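Workshop room at Ollero: shelving, floor space and the December tidy
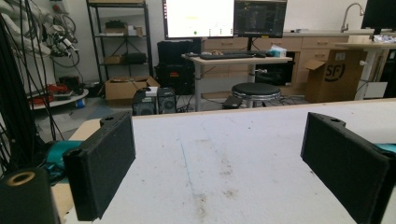
The workshop room gets its end-of-year tidy in December 2021, before the building closes for the holidays. The last full one was in April, and the floor has filled up again.

Cardboard boxes are the main thing. If a box is on the floor or on the wire shelves and you still need what is in it, write your project name on the side that faces out. Savar and Mathur have one shelf each. Boxes with no name go to the store room downstairs and stay there for 2 weeks. Open boxes should be closed or emptied.

Speakers, equipment cases and similar items should come up off the floor. Cases can be stacked, no more than 2 high. The stool belongs at the desk and should be left there.

The wooden cabinets along the back wall are for hand tools and small parts. Please go through the drawers you use and throw out dead batteries and cut cable ends. Keep the counter by the faucet clear so people can wash up.

The white tabletop has picked up a lot of scuffs and dark marks. We have asked Pestel for a price on a new top and have set aside $200 for it. Until then, a damp cloth and mild soap are fine. Do not use scouring pads.

Cables that hang past the table edge should be tied back where possible. Ties are at the front desk.

Questions can go to the office in Room 404.

Ollero Newsletter | Contact the office: Room 404 | © Ollero | Back to top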